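The cap is dark green with white stitching on the front, and its job is simple. It must go on a hat stand with a round top, which stands on a pale table. A shop assistant does this without looking. For a machine it is still a hard morning.

I went to Stasthorpe to see how far the robots have come with this kind of chore. Nadiia Tkachuk worked 5 years in a hat shop before she joined Fluvico, and she judges every attempt as a shopkeeper would. "A crooked brim is a failure," she told me.

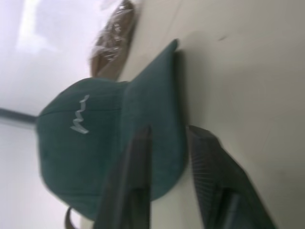
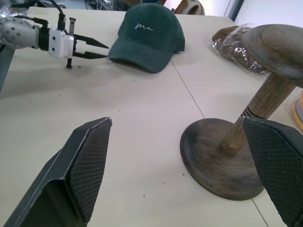
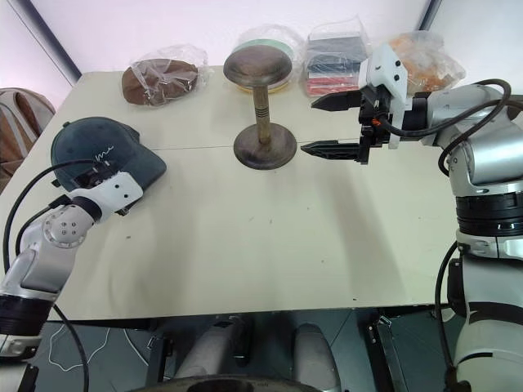 Soft things are the problem. A box keeps its shape when you squeeze it, but a cap folds, and then the robot must look again and make a new plan. In May the team made 100 attempts, and 38 of them ended with a cap that Tkachuk would leave in the window. She considers this good progress – I was less sure.

Her colleague Dilwyn Gough is more careful. He thinks that folding and hanging in a real shop, with customers walking between the tables, is three years away. For the moment he would trust the arms with closed boxes, at night, with the door locked.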